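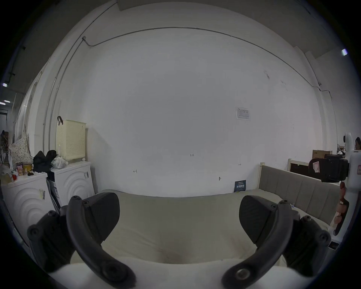
夹爪张开，对着床的一头。后面墙边有洗衣机。

叠衣服的人，六个星期以后

3/29/18

上一篇文章写完以后，有读者留言问我，机器人兴趣小组到底在做什么，为什么我总是说“很累，但是衣服还没有叠好”。我答应过要写清楚一点，可是一直没有时间。今天下午的课取消了，我就坐下来写。我的中文还在学习，如果有的句子很奇怪，请在留言里告诉我，我会改。上次有人帮我改了“夹”和“抓”的区别，非常感谢，现在我每次写这两个字都会想一想。

先说我们的小组。我们参加的是Udcombe学生机器人小组，大部分同学学机械或者计算机，我学的是语言，所以我在组里是比较特别的一个。刚开始我只负责写记录和翻译说明书，后来大家发现我有耐心，手也比较稳，就让我也拿夹爪。我很高兴，也有一点紧张。以前我只在电视上看过机器人，没有想过教它做事情的时候，我自己要先把一件事情做很多遍。

今年小组的项目叫Grumitham，目标写在申请表上只有一句话：让机器把一件短袖上衣摊平，叠好，放到旁边。我第一次读到这句话，心里想，这个不是很容易吗？我从小就会叠衣服，我妈妈叠得更快，一边打电话一边叠。可是当你不用自己的手指，只用夹爪的两个指头去碰布的时候，你会觉得自己变成了一个小孩子。布会滑，会跟着走，会在你不想要的地方折起来。你夹住一个袖子，另外一个袖子就跑到下面去了。

我们的方法是人来示范。一个人手里拿着夹爪，像机器那样慢慢地动，把整个过程录下来，以后给程序学习。所以录的时候有一些规矩：不可以用另外一只手帮忙，不可以用手掌去压平布，也不可以做得太快。第一条规矩最难遵守。我的左手非常不听话，看到一个皱的地方就想伸过去。组里的同学后来让我把左手放进口袋里，这个办法很土，但是有用。

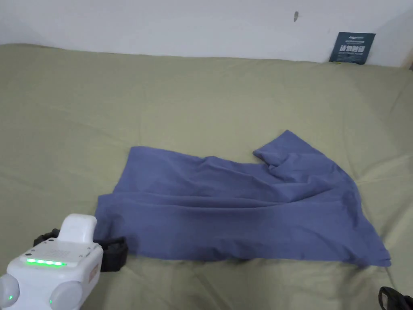 我想多写一点关于“摊平”的事。在我们的流程里，叠其实是后半部分，前半部分是把一团衣服变成一件看得出形状的衣服。我觉得前半部分难得多。衣服刚放下的时候，你常常不知道哪里是领口，哪里是下摆。我的习惯是先找一个突出来的角，轻轻夹住，提起来一点点，等布自己落下去，再看它落成什么样子。如果提得太高，布就会全部跟着起来，回去的时候比原来更乱。如果夹得太浅，指头合上了，里面什么都没有，你还以为夹住了，很认真地把空气移到了右边。这件事我做过很多次，有一次大家都没有提醒我，等我做完才笑。

颜色也有关系。深色的衣服，皱的地方和影子不太容易分开，至少我的眼睛觉得是这样。我在记录本上建议多用不同颜色的衣服来录，组里讨论了一下，同意了，不过大家带来的衣服还是以蓝的和黑的为主。学机械的同学好像只买这两种颜色。我带了一件黄色的，是我来这里以后买的第一件衣服，洗过几次，领子已经松了，给机器学习倒是很合适。

还有床单。我以前没有注意过，床单本身也是布，夹爪分不清楚你要的是哪一层。想夹衣服的下边，常常把床单也一起夹起来，然后整个床面出现一座小山。以后的办法是指头要放平一点，从旁边进去，不要从上面直直地压下去。我把这一条写在记录本的第一页，下面画了两条线。新来的同学如果只愿意读一条，我希望是这一条。

说到记录本，这个还是我的工作。每一次录完，我写下衣服的种类、开始的样子、有没有掉、有没有夹到床单、结果能不能用。有同学觉得应该用电脑表格，我也同意，所以晚上我再抄到表格里。抄的时候常常发现白天写的字自己不认识。中文字我写得慢，着急的时候就混着用我的母语，结果表格里有一列谁也看不懂，连我自己也要猜。现在我规定自己只用几个固定的词：“好”“掉”“单”“重来”。“单”就是夹到床单的意思。我很喜欢“重来”这个词，它很有礼貌，没有说你错了，只是请你再做一次。

到昨天晚上，能用的记录有115条。我们原来的计划是学期结束以前录到500条，所以你们可以自己算一算。我不太会安慰人，在组里的群里我只写了数字，没有写别的，后来有人回了一个很长的哭脸。慢的原因大家都知道。现在录一次，从拿起夹爪到放下，大概要3分钟，这里面还没有算把衣服弄乱的时间。弄乱也是要认真做的，如果每次都用一样的方法扔下去，衣服总是落成差不多的样子，程序就只认识那一种样子。我们换着人来扔，有的人喜欢揉成团，有的人喜欢抓住中间甩一下。我扔得太整齐，已经被要求改正了。

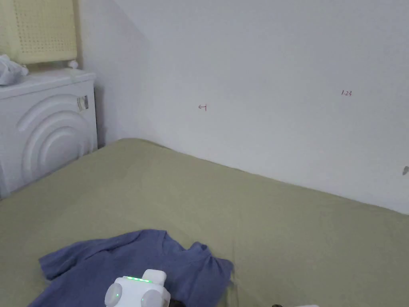

衣服领口朝哪边，这个问题上个月我们争论了很久。有的同学认为，开始的时候应该全部朝一个方向，先让程序学会简单的情况。另外的同学认为，家里的衣服从来不会排好队，一开始就应该什么方向都有。我两边都觉得有道理，这样说可能很没有用。最后的决定是先录一批方向固定的，再录一批随便放的，分开保存，以后比较。我负责给文件夹取名字，取了“听话”和“不听话”，后来指导老师请我换成正式一点的名字。现在叫A组和B组，我还是有一点舍不得原来的。

袖子的顺序也讨论过。我妈妈的叠法是先把两个袖子都往里面折，再从下面往上对折。组里有一位同学的叠法是先竖着对折，袖子叠在一起，然后再收进去，步骤少一些，对夹爪也比较省力。我试了以后承认他的方法比较好，可是叠出来的样子没有我妈妈的好看，肩膀那里会有一点歪。我在电话里把这件事告诉了我妈妈，她问我，去那么远的地方上学，就是学叠衣服吗？我用了很长时间解释，她最后说，那你回来的时候叠给我看。

拿夹爪还有一个身体上的问题，就是手腕酸。刚开始我握得太紧，录一会儿就要停下来甩手。后来我学会了让前臂也用力，手腕保持放松，夹的时候再收紧。站的位置也很重要，太靠近床，腰要弯得很低；太远了，胳膊伸直，动作就会抖。每个人的身高不一样，所以没有标准答案，我自己是把膝盖靠在床边。轮流录比一个人一直录好，人累了，动作会变得偷懒，提得不够高，放得也不准，这样的记录以后都要删掉，白白浪费。

接下来的安排是这样的。七月有一个学生比赛，叫Clamovden，我们已经报名了家务那一组。报名的时候要交一份说明，中文的部分是我写的，改了很多遍，“将衣物展开至可识别状态”这样的句子，是我来这里以后写过的最像中国人的句子。另外，隔壁学校的Katsaros小组也会参加，他们做的是收拾餐桌。我们互相看过对方练习，他们的盘子不会皱，我很羡慕。他们说羡慕我们，衣服掉在地上不会碎。

还没有解决的问题很多，我把自己记得的写下来，也请懂的读者给一点意见。第一个，衣服的里面和外面怎么分。有时候摊得很平了，仔细一看是反的，这样算不算成功，我们现在记作“好”，但是我心里不太舒服。第二个，比较薄的衣服贴在床单上，夹爪从旁边进去也进不去，只能先推一下，推出一个小褶再夹。这个动作我做得还可以，别的同学说太难，不愿意放进标准步骤里。还有就是长袖，我们现在还没有开始录，试过一次，袖子绕在指头上，解了很久。

上次有读者问，用这样的夹爪在家里真的叠衣服会不会更快。不会，请用手。我自己的衣服现在还在椅子上放着，一件都没有叠。

下一篇我想写怎么看回放，怎么决定一条记录要留还是要删。如果你对“重来”有更好的说法，也请写在留言里。

留言（节选）

“夹到床单的那一段我看了两遍，我用筷子试了一下，真的会把下面那层也带起来。”

“小建议：‘以后的办法是指头要放平一点’，这里用‘后来的办法’更自然。”

作者回复：谢谢！“以后”和“后来”我总是分不清楚，我先不改正文，留着提醒自己。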